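Bedding, week one
7 September 2022

Demonstrations for the Dramidari set are now being recorded in a furnished bedroom. The task is one line on the sheet: take the cover by its lower edge, lift, straighten, release. The plan is 1000 episodes. I get up to 40 in a session before the operator's timing drifts and I stop keeping them.

Each episode begins with both hands away from the cover and the head camera aimed at the side of the bed.

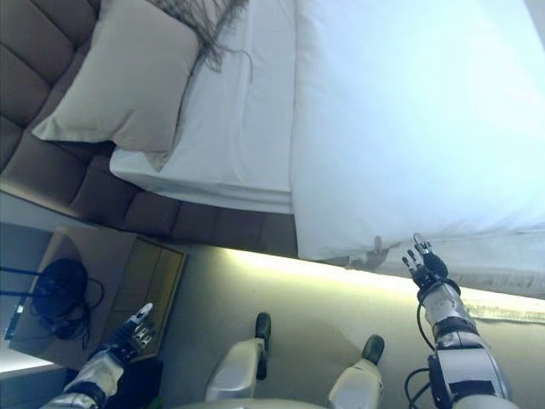 Lūse wrote under the last post that a start pose this consistent will teach the policy the pose and very little about cloth, and that the base should move between episodes. Fair point. I shift it every four episodes now, and the cover is thrown back on by hand with no attempt at neatness.

Grasps are labeled by which hand closes. One-handed lifts were left out of the January set, a mistake, as most of the useful wrinkles come from them.
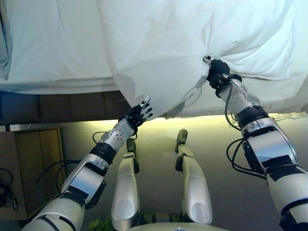

Right hand closed on the sheet, left hand open.

The free hand is harder to label. Trorkidau, our annotation tool, only had "holding" and "idle" for it. I added "touching" as a third state, for fingers against the cloth with no grip. Agreement between labeling passes improved, and I relabeled the first three sessions to match.
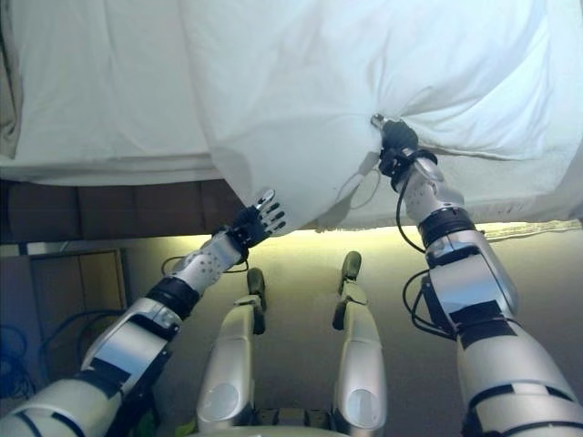 Left fingertips at the underside of the cloth.

Wrist video is stored beside the head video on the same clock. Blurred wrist images stay in. Andora, the older pipeline, dropped them, and the gaps fell in the fast parts of the reach.

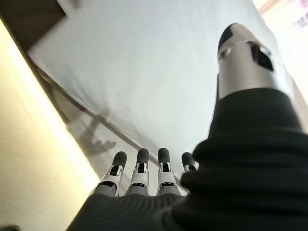

Wrist view, some motion blur on the thumb.

Still to do: a darker cover, and a rule for when a failed grasp ends the episode.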